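3.2 Objects placed on the floor

The first part of the study asked what people keep in a shared workroom. In this section we turn to where they keep it, and in particular to the things which stand or lie directly on the floor. Earlier work on office storage has looked mostly at shelves, drawers and desks. The floor is usually treated as the space for walking, and the objects on it are recorded as disorder. We found this view too simple for the rooms in our sample.

The sample has 12 rooms in Sendesville. All are ground-floor rooms rented by small groups for mixed work, and all are used by several people who do not share the same hours. The rooms were visited in March by the second author and Adeel Rana, who had also made the floor plans for the earlier part. Each visit lasted 60 minutes. The visitors did not move anything, and they did not ask the users to tidy before the visit. A room was entered in the record in the state in which it was met.

We divide the floor objects in three classes. Standing objects are made to be on the floor, for example stools, chairs, shelving units and large appliances. Resting objects are made to be somewhere else, or to be carried, but they were put down on the floor: bags, boxes, tools with a handle. Running objects are cables and power strips, which do not occupy one place but connect several. The classes follow the scheme of Dervishi, with one change. Dervishi counts a power strip as a resting object. We moved it to the running class, since its position depends on the cords that leave it more than on the person who put it there.

The three classes were not found in the same parts of the room. Standing objects were near the walls in almost all rooms, and the middle was left open. Resting objects came next to standing ones, very often beside a box or a cabinet which was there already. Running objects were the only class that regularly entered the open middle. Figure 4 gives the floor of Room 7, where all three classes are present: a water dispenser, a red stool and a shelving unit with a blue bin among the standing objects, a clear plastic bag and a cardboard box among the resting ones, and a power strip with its cords on the tiles.
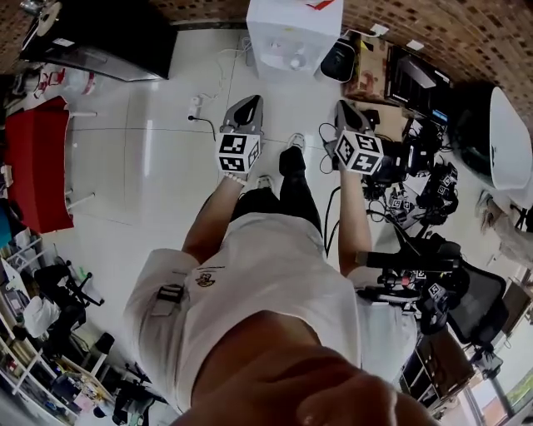

Figure 4. Room 7, tiled floor with standing, resting and running objects.

A common explanation for resting objects is that the room has not enough shelves. Our data support this only in part. In five of the rooms the shelves had free space at the time of the visit, and still the bags and boxes were on the floor. When we asked the users later, they gave two kinds of answer. Some said that the object was going to leave the room soon, so it made no sense to put it away. Others said that the object did not belong to them, and they did not want to decide its place. The second answer was more frequent in the rooms with many users. One user of the Nokel building told us that a box had stayed near the wall during the whole winter, and that each person believed it was waiting for another person.

The material of the floor seems to have an influence too, although our sample is too small to say how strong it is. In rooms with hard tiles people put down boxes and bags without much thought, because tiles are easy to wipe. In the two rooms with carpet the resting objects were fewer, and they were often placed on a mat or on a flat piece of cardboard. Cables were handled in the opposite way. On carpet they were left free, while on tiles several users had tried to fix them with tape, and in some cases the tape had been taken off again when the furniture was moved.

Water dispensers need a separate remark. They are standing objects, they are heavy when full, and they are used by everyone in the room. In the plans they act as a fixed point. Other objects are arranged with respect to them, and the path to the dispenser is kept open even in rooms where the path to the window is not. We had expected the same for the printer, but this was not confirmed. Users accepted to step over a cord on the way to the printer — they did not accept it on the way to the water.

Stools and chairs gave us the most difficulty in the coding. A chair on wheels has no stable place, and it may also serve as a surface. Clothes, cloths and papers were met on seats and on the backs of chairs in most rooms. We recorded such a chair as a standing object and we noted the thing on it separately, as a "carried item". Rundar proposes to count the two together as one storage unit. We did not follow this, as it would make the number of storage units in a room change each time when somebody sits down.

There are some limits in this part of the work. Each room was visited one time only, so we cannot say how long an object had been in its place, except where the users told us. The plans show position but not height, and a low surface near the wall can hide things behind it. The line between standing and resting objects was also not always clear. Screens were a typical case: on a low surface they were coded as resting, but if the same screen is used there every day, a reader may prefer the other class. The two coders discussed all such cases until they agreed. The next section compares the open middle of each room with the paths which the users drew by hand.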